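气泡膜

搬家那天下午四点多,我还坐在地上跟一个玻璃罐子较劲。

罐子是Stella的。Stella Nyaga,我合租了好几年的室友,走之前把一半家当扔给我,说你先用着,用坏了算你的,没坏我哪天回来拿。那个罐子她从老家带来,装过豆子,装过硬币,装过一条后来长得太大只好送人的鱼(鱼送给了楼下理发店,听说到现在还活着,胖得转身都费劲)。罐子口大肚子圆,怎么放都站不稳,我用旧毛巾裹了一层,觉得不行,拆了,改用衣服裹,又觉得不行。

搬家公司叫Demgate,电话里那个大哥讲话特别快,第一句就问我东西多不多。我说不多。他说每个人都说不多。我说真的不多。他说那行,五点半到。

然后我放下电话环顾四周,发现我撒谎了。

我住的是老楼的顶层,一室一厅,厅小得放一张折叠桌就满了。可是你把柜门一打开,我的天!三年里买的碗、别人送的碗、外卖附赠的碗,一个摞一个。还有四把剪刀。我平时要用剪刀的时候一把也找不到,搬家的时候它们手拉手全出来了。

我妈在视频里看着我收拾,她坐在家里嗑瓜子,声音特别响。

“那个别带了。”她说。

“哪个?”

“那个绿的。”

“妈,这是锅。”

“锅底都花了,带它干什么。”

我把锅塞进箱子里。她又说箱子太满了,拎起来底要掉。我说不会掉。话还没说完我试着拎了一下,底掉了。我妈没笑,她就是嗑瓜子的节奏停了一下,又接着嗑。

于是又去楼下买胶带。楼下那家杂货店什么都卖,老板把包装材料堆在最里头,跟拖把和蚊香混在一起。胶带只有一种,牌子叫Torkotus,撕的时候声音像杀鸡。我买了两卷,又看见旁边立着一大卷气泡膜,比我腰还粗。

“这个怎么卖?”

“整卷卖。”

“我用不了那么多。”

“用不了你慢慢捏嘛。”老板说,眼睛都没离开手机。

50块钱。我抱着那卷东西爬楼梯,一层一层往上转,前面什么都看不见,在三楼跟遛狗回来的阿姨撞了个满怀。狗冲着气泡膜叫,阿姨说它没见过这个。我说阿姨我今天要搬走了。她说哎呀,搬哪儿去。我说河那边。她说河那边好,河那边菜便宜。然后她站在那儿想了想,说你等一下,转身进屋,过了半天拿出来一袋蒜。

我到现在也没想明白为什么是蒜。

有了气泡膜就顺手多了。碗一个一个裹,杯子口对口套着裹,相框背靠背裹。裹到后来我有点上瘾,连那四把剪刀都裹了,裹完发现没有剪刀可以剪膜了,只好用手撕,撕得边上全是毛刺,一条长一条短的。
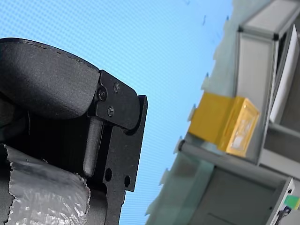
我妈说你裹那么厚,到时候拆都要拆一天。我说拆的时候再说。她说你从小就这样,什么都到时候再说。这话我没接,因为确实是,小时候暑假作业我也是到时候再说的,说到八月底,全家一起陪我写。我爸替我编日记,编我去了海边捡贝壳,老师还在班上念了,问我贝壳是什么颜色,我说忘了。

裹罐子的时候我特别小心。先在里面塞满袜子,把空的地方撑住,外面绕三圈,用胶带横着粘一道竖着粘一道,最后它看起来像一个特别大的粽子。我在上面写了两个字,轻放。想了想又加了两个字,求你。

写完我给Stella发了条消息,说你的罐子要跟我过河了。她那边应该是上午,没回。

接下来是抽屉。抽屉这个东西真不能打开,一打开两个小时就没了。我在最底下那层翻出一串钥匙,三把,哪把也不认得。翻出一张健身房的卡,叫Nyanda,开在地铁口,我办卡那天去了一次,第二天腿疼得下不了床,再去的时候它已经变成卖奶茶的了。还翻出来一个小本子,头几页记的是我和Stella刚住一起那会儿的账,她的字圆圆的,我的字像被风吹过。

水电71,她付。

卫生纸,我付。

灯泡,她付,后面括号:你踩着我的肩膀换的,应该你付。

再往后有一页只写了一个数,1647,底下画了两道线,打了个大大的问号。我盯着看了好久,想不起来这是什么。押金不是这个数,机票也不是。我拍下来发给Stella,问她这是什么。这回她回得飞快。

“密码。”

“什么密码?”

“你行李箱的密码啊!你自己让我记的,说你肯定会忘!”

我扭头看床底下那个灰箱子。那个箱子我锁了快两年,打不开,又舍不得撬,一直当床头柜用,上面放水杯和眼药水。我把水杯拿开,把箱子拖出来,上面印着一圈一圈的水渍。我蹲在那儿拨数字,一、六、四、七,拨到七的时候咔嗒一声。

我妈在视频里问,什么东西响?

“箱子开了。”

“里头有什么?”

里头有一条冬天的围巾,我一直以为丢在火车上了,为这个还跟车站的人打过两回电话。有一双没拆吊牌的拖鞋。有一包Zilix牌的饼干,早过期了,包装袋还鼓鼓的,特别有精神。最底下压着一个信封,信封上什么也没写,我捏了捏,厚厚一沓。

我没敢在我妈面前拆。我说妈我手机快没电了。她说你那个手机一天到晚没电。然后挂了。

信封里是钱,3000块,用发圈捆着。我一看那个发圈就想起来了,紫色的,上面有颗掉了漆的小草莓,是我刚上班那年天天戴的。那时候我每个月偷偷攒一点,想辞职去学做面包,觉得攒够了就走,连学校都打听好了,地址抄在冰箱贴后面。后来呢,后来加班,后来Stella走了,后来箱子打不开了。我就把这件事忘得干干净净,比那个密码忘得还彻底。

我坐在地上,腿麻了,屁股底下垫着剩下的气泡膜,一动就噼啪响。

我问Stella:“你知道箱子里有钱吗?”

她发来一条很长的语音,背景里有人在按喇叭,她扯着嗓子喊。她说我当然知道啊,你放的时候还问我放哪儿安全,我说放你最不爱动的地方,你就放箱子里了,你还说密码不能太好记,太好记了你会忍不住拿去买鞋!

然后她又补了一条,声音小了,大概是走到安静的地方去了。她说,那你现在学不学啊?

我没回。我不知道怎么回,就低头捏气泡膜,一个一个捏过去,捏扁了一小片。

五点半的时候楼下按喇叭了。Demgate来了两个人,电话里那个大哥,还有一个特别瘦的小伙子,瘦得我都不好意思让他搬冰箱。大哥站在门口往里看了一眼。

“这叫不多?”

“比我想的多一点。”

“一趟最多30箱……”他说着开始用手指头点,点了一半自己放弃了,“算了,搬吧。”

小伙子搬冰箱真的一点不含糊,背带往肩上一勒,腰一沉,人就下去了。我在后面抱着那盆半死的绿萝追,追到二楼就喘。等所有箱子都下去了,大哥站在那个大粽子前面,念了一遍上面的字。

“轻放,求你。”他抬头看我,“里头是什么?”

“罐子。”

“值钱啊?”

“不值钱,朋友的。”

他没再说什么,也没往车厢里放,把它放在副驾驶座上,拉过安全带给它系好了。系完发现一个问题,就是我没地方坐了。最后小伙子和我挤在后排,中间夹着绿萝和那袋蒜,车一拐弯,蒜就往我这边滚。

过桥的时候天还亮着,河上有风,窗户关不严,绿萝的叶子一直在抖。大哥开车跟他讲话一样快,讲话的时候更快。他说他干这行好多年了,什么都搬过,搬过钢琴,搬过整面墙的书,还搬过一户人家的三十几只鸟,鸟一路上都在吵架。我问他有没有搬坏过东西。他想了想。

“有一回,一个鱼缸。”

“后来呢?”

“赔了呗。”他说,“那家小孩哭的,我回去路上也难受,买了个新的给他送过去,第二天又送了两条鱼。我老婆骂我,说你挣这点钱全喂鱼了。”

小伙子在旁边笑,说那个小孩现在过年还给他发消息呢。

新房子在三层,有电梯,电梯里贴着一张通知说今天检修,落款没写是哪天的今天。我们在门口研究了一会儿那张纸,大哥伸手按了一下,门开了。

进屋头一件事我先看厨房。当初就是为了厨房租的,窗户朝西,台面长长的一条,底下有个烤箱,是前面的房客留下的,中介带我看房的时候很不好意思,说不想要可以叫人拉走。我说别拉别拉!说得那么大声,自己都吓一跳。那时候我还没想起来什么面包不面包的,我跟自己说是想烤红薯。

东西卸完天快黑了。大哥收了钱,临走把罐子从副驾驶上解下来,抱上楼,放在台面靠墙的地方,拍了拍,像拍小孩的头。小伙子问我那袋蒜还要不要,我分了一半给他。

他们走了以后屋里特别静。我找不到灯的开关,摸了半天,开了厕所的,开了走廊的,又把厕所的关了,最后借着走廊的光拆罐子。没有剪刀,四把剪刀都在某个箱子里裹着呢。我用牙咬胶带,Torkotus真结实,咬得我牙根发酸。三圈膜一圈一圈剥下来,堆在脚边,一踩一声响。

罐子好好的。我把袜子一只一只掏出来,掏到最后少一只,管它呢。

我想应该往里头放点什么,空着它站不稳。翻来翻去,手边能吃的只有过期饼干和蒜。楼下倒是有个小超市还亮着,我穿着那双没剪吊牌的拖鞋就下去了,吊牌在脚后跟那儿一甩一甩的。超市里一个收银的姑娘在打哈欠,我在货架前面走了两个来回,拿了盐,拿了一包酵母,又抱了一袋面粉。

“做馒头啊?”姑娘问。

“做面包。”我说。

“会做吗?”

“不会。”

她哦了一声,想了一下,说那你再拿一包面粉吧,头一回肯定做坏。

我就又拿了一包。

回去以后面粉倒进罐子里,倒得太猛,扑了我一脸。我妈正好打视频过来,问我搬完没有,手机怎么又有电了,然后凑近屏幕看了我半天。

“你脸上是什么?”

“面粉。”

“大晚上弄面粉干什么?”

我说到时候再说。

她骂了我一句,又问新家冷不冷,窗户严不严,蒜是谁给的,为什么要收人家的蒜。我一边答一边给罐子拍了张照片发给Stella。照片拍糊了,能看出来是个圆的,肚子里一大半是白的。

过了一会儿她回了,说你倒面粉之前洗罐子了没有?里面养过鱼的!

我看看罐子,又看看墙边那一包还没开封的,把妈妈靠在水龙头旁边放好,挽起袖子去找洗碗布。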